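Huter is a list of the play kitchen things we lend out: 517 entries in one plain text file, one entry per line, kept by Precious Enriquez. It covers food, pots, crockery and the odd item that arrived in a donated box and has never been successfully explained.

## What an entry looks like

```
name | group | goes with | state | box
```

`goes with` matters more than you'd think. A teapot without its lid is a cup with ambitions.

`state` is one of `fine`, `tired` or `chewed`. There used to be a fourth, `sticky`, but it was a cleaning problem pretending to be data, and it was dropped in June.
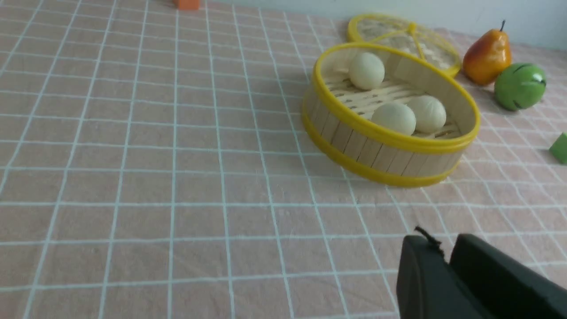 Dim sum sets give the most trouble when you're filling in the file. Is the basket a pot, or is it crockery? Huter says `pots`, after a discussion that took up most of a Friday. The lid gets its own line, even when it has the same yellow rim as the basket and plainly belongs to it, and the buns go in as a single line (`buns, steamed, 3`) under `food`. If a pear has been keeping the set company, it goes back to `fruit`. Striped green balls are filed as `watermelon, small` until somebody proves otherwise. Blocks are outside the scope of this list and have their own, called Lo, which is worse.

## Known problems

- Box 10 is listed twice. Both lists are wrong.
- `tired` depends heavily on who was doing the checking, and when they last had a cup of tea.
- Sixty of the older lines came over from Flelluta, our previous list, where every vegetable was called `veg`. We are working through them.
- Anything with a face (two carrots, one egg) is filed under `food`. Several borrowers have written in to object.

## Changing things

Edit `huter.txt`, keep it in alphabetical order and run `check.sh` before you send it over. The script complains about missing boxes and stray tabs. It has no opinion on whether a thing is a turnip.

Please don't add new groups. If an item fits nowhere, put it in `misc` and write to Precious, who will move it to `food`.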